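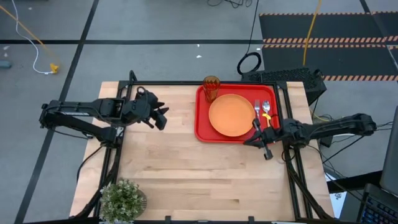
Quantas estações de dois braços devem ser incluídas no primeiro pedido?

Uma única estação completa, com um conjunto de peças de reposição, é suficiente para a fase de avaliação. As estações seguintes só devem ser orçadas depois de fechada a lista de tarefas e medido o espaço disponível.

3.2 Planeamento da compra

Esta secção aplica-se à estação Mustetti de bancada, com dois braços, pinças de dedos paralelos e estrutura em perfil de alumínio. Edição de março.

1. Defina as tarefas antes de pedir cotação. Para tarefas de mesa (pratos, copos, talheres, tabuleiros), anote as dimensões e o peso de cada objeto, bem como a posição mais afastada em que terá de ser agarrado.

2. Verifique se ambos os braços alcançam as posições anotadas. Os talheres pousados na horizontal exigem pontas de dedo finas, vendidas em separado (código 32).

3. Meça o local de instalação. Reserve espaço livre atrás da bancada para a unidade de alimentação e o computador, e ao lado para o posto do operador.

Nota: a área indicada na folha de dimensões corresponde apenas à estrutura. Não inclui cabos, tapetes de sinalização nem o posto do operador.

4. Preencha o formulário de orçamento com linhas separadas para:
estrutura e tampo
braços e pinças
computador e alimentação
cablagem e calhas de piso
objetos de ensaio
transporte e instalação

5. Acrescente uma reserva de 18% ao subtotal para consumíveis e peças de desgaste. Os dedos das pinças e os cabos dos braços são os artigos substituídos com maior frequência.

6. Confirme o prazo de entrega junto do distribuidor. As encomendas expedidas do armazém de Olten têm um prazo de 63 dias; as da Besson são confirmadas caso a caso.

ATENÇÃO: não encomende braços e estrutura a fornecedores diferentes sem validar o padrão de furação dos suportes. A garantia não cobre adaptadores fabricados pelo cliente.

7. Planeie a passagem dos cabos antes da instalação elétrica. Os cabos que atravessem zonas de circulação devem ficar em calha. O comprimento adicional deve ser pedido com a encomenda, pois as extensões posteriores obrigam a nova verificação do circuito.

CUIDADO: não ligue a alimentação dos braços e equipamentos de oficina à mesma tomada múltipla.

8. Registe os objetos de ensaio como consumíveis. O limite de 1.000 euros por linha evita o processo de imobilizado na maioria dos pedidos geridos através do portal Hudbridge.

Nota: mantenha pelo menos um duplicado de cada objeto. A substituição por um modelo de forma ou cor diferente pode obrigar a repetir os ensaios de aceitação.

Para os requisitos elétricos, consulte a secção 3.3.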